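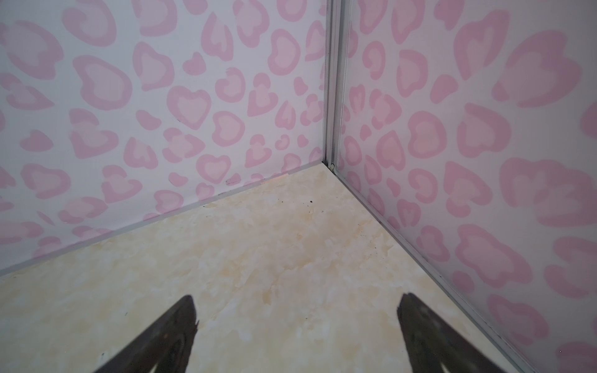 Wrist camera, pink box, dark fingers open, nothing in the grip.

Tuesday, January 22, 2019

Got in before the heating had caught up and kept my coat on for the first hour. Left the arm powered down until the room felt normal. I don't have proof that the cold matters to the Avel gripper, but the Arklow one was slow in the mornings all last week and I didn't want to mix that in with everything else.

Plan for the day was to finish the comparison between the two grippers in the printed box. We had all the runs on the gray background from before the holidays, and those were fine for both. The box with the pink leopard print is where it gets harder for the camera. Nusrat picked the print. It's hearts mostly, if you look close, and the hearts near the corner come out a lot smaller than the ones by the camera, so the matching software gets a lot of shapes that look alike at different sizes. That was the idea. I was against it in August and I've changed my mind. A plain wall lets everything pass.

Started with the Avel and the tapered fingers. Opened them wide and parked facing the corner post, and saved a view with nothing in the grip before doing anything else. I should have been doing this from the beginning. With the hand open both fingertips are in view with a good wide strip of floor between them, and I can check by eye whether the camera has shifted on its bracket. Compared it with Friday's and it had moved a little. Took the bracket off, cleaned the faces, put it back, tightened in small steps, and checked again. Better. I'll put the check in the start-up list, ahead of the homing.

The left finger is getting chewed up near the tip. The edge isn't even any more and I could feel it with a thumbnail. The right one still comes to a round point. I thought about swapping them both for new ones and decided no, because all the Avel runs so far are on this pair and I'd rather have one worn pair for the whole set than two different pairs. Wrote it in the log so that whoever reads the numbers knows. Cadi thinks this is the wrong call and that a worn tip makes the Avel look worse than it is. She may be right. We agreed to do a short repeat with new fingers at the end if there's time.

Ran 15 picks with the wooden block first. Good, one miss, and the miss was mine - I had set the block down on its short end without noticing. Then the rubber ring, then the washers. Washers are where the two grippers separate. The Avel comes down at an angle that lets one fingertip slide under the rim, and if the height is right it gets it nearly every time. If the height is off by 2 millimeters it just pushes the washer along the floor until it hits the trim. The Arklow has the flat pads and does badly on washers whatever the height is, but it never pushes anything far. I don't know how to score that. A miss is a miss in the sheet, but a washer pushed into the corner costs me a walk around the bench and a reset, and a washer left where it was costs nothing. Put in a second column for resets. Will have to go back and fill it in for the old runs from the recordings, which is a day of work that I am going to give to myself because there isn't anyone else.

Floor is a nuisance. The marble pattern is all right over most of it, but there's a darker tan patch right in the middle, more yellow than the rest, and the detector put a box around part of it twice this morning with nothing lying there. Wiped it with the mild cleaner and then with alcohol and I can't say it got any lighter. Also a few dark specks near the corner. I left those until after the first set so the conditions stayed the same all the way through, then vacuumed. The scuffs low down on the left wall I have not tried to clean. I'm worried about taking the print off.

Tried raising the confidence limit to 70 to get rid of the false boxes on the stain. It does get rid of them, and it also loses the rubber ring when the ring is over by the right wall. That wall looks washed out next to the left one from where the camera sits. Put the limit back. Wrote to Nusrat asking if we can mask the stain. She called instead of writing, and said no masks, because the whole purpose of the box is that the floor isn't clean and the next floor won't be either. Fair enough. She did agree to let me log false boxes on an empty floor as their own number, before any part goes in. So that's one more thing at the start of each set.

Lunch at my desk. Read the Brilville manual again for the controller, chapter on force limits. The section about the soft stop is written for the older firmware and the menu it talks about isn't there. Found the setting under motion, not under safety. Wrote the path on the inside cover in pencil.

Afternoon was meant to be the Arklow. Changed the gripper over, which went faster than last time because I had finally labeled the cables. Then the controller didn't see it. Restarted, no change. Swapped the cable for the spare, no change. Put the Avel back on and it was found at once, so the port was good. Cadi came over and asked whether I'd switched the voltage jumper on the adapter plate back after Friday. I had not. Forty minutes gone. She was nice about it.

With the Arklow on, the view is different enough that the two sets of recordings can't be laid over each other. The pads take up more of the bottom of the picture and there's less floor to see between them when they're open. I had been treating the camera as the same for both and it really isn't, the bracket is the same but what it gets to look at isn't. For the washers this could be half the reason for the misses. One way to test it would be to hide the same amount of floor in the Avel recordings and run only the detector on them again, no arm needed. I can do that from home. Nusrat will say it's a different question, and it is, but it's a small job and I want to know.

Got through 46 picks with the Arklow before the end of the day. Block perfect. Ring good. Washers bad as expected, and no resets at all for the whole set. The pads grip the rubber ring much better than the tapered fingers do and let it go cleaner as well. With the Avel the ring sometimes hangs on one finger after opening and I have to knock it off with a pencil. Nothing in the sheet for that either.

Slowest part is still me putting the parts down. I place the part, step back, press start, wait, write it down. Cadi wants to make a card with marked positions that lies on the floor for placing and is pulled out before the run. I said the arm would have to go up out of the way each time. She said it goes up anyway. It does. She is going to cut one out of the clear sheet left over from the Diệp order.

Didn't do: second lighting setup, the corner picks, the new-finger repeat. Corner picks worry me most. The trim strips run along the floor edge on both sides and the fingertips will have to come down close to them, and I don't want to find out how close by hitting one. Will lower the speed and set the soft stop first, now that I know which menu it's in. Maybe start with the block, since it's tall enough to be grabbed well above the strip.

Things for tomorrow morning:
Jumper. Check the jumper.
View with nothing in the grip, compare to today's.
False boxes on the empty floor, both grippers.
Ask Cadi for the spare pair of Avel fingers, she has them in her drawer.
Order washers, I'm down to the bent ones.

Put the Avel back on before leaving and parked it. Home late, leftover soup. Started on the recordings from December after dinner and got as far as the first two sets before I stopped being able to read my own file names.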